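Mastton Work and Game Table, 210 cm

The Mastton is a long, plain table for a game room, a club room or a shared office. The top has a wood-grain finish with the grain running the length of the table. It seats six people with room for controllers, notebooks and drinks.

The front edge is straight, so a clamp lamp or a monitor arm can be fixed anywhere along it. Two tables can be placed end to end for a longer run. The Galtar table cover is sold separately. It is a charcoal gray fabric sheet that can be laid over part of the top or all of it - handy if you put small parts or electronics down on the table.
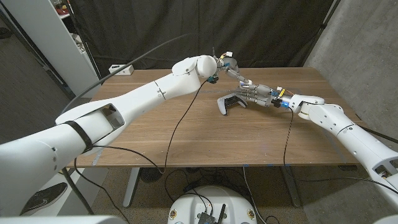
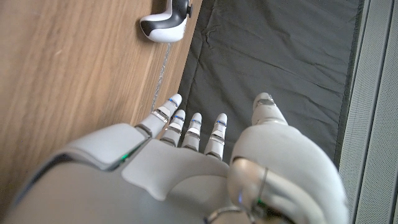 Specifications

Length: 210 cm
Weight: 50 kg
Seats: 6
Top: wood-grain finish
Delivered in: 2 boxes
Assembly: two people, tools included

Care

Wipe the top with a damp cloth and dry it right away. Do not use scouring pads. Painter's tape can be used on the edge for marking places, but take it off slowly and do not leave it on for months. The Galtar cover can be washed by hand in cool water and should be dried flat.

Also in this range

Nakajima stacking chair
Skastach cable tray - fits under the Mastton, screws included
Galtar table cover, charcoal gray

Page updated 05/05/2026. The next delivery of tables is due in October.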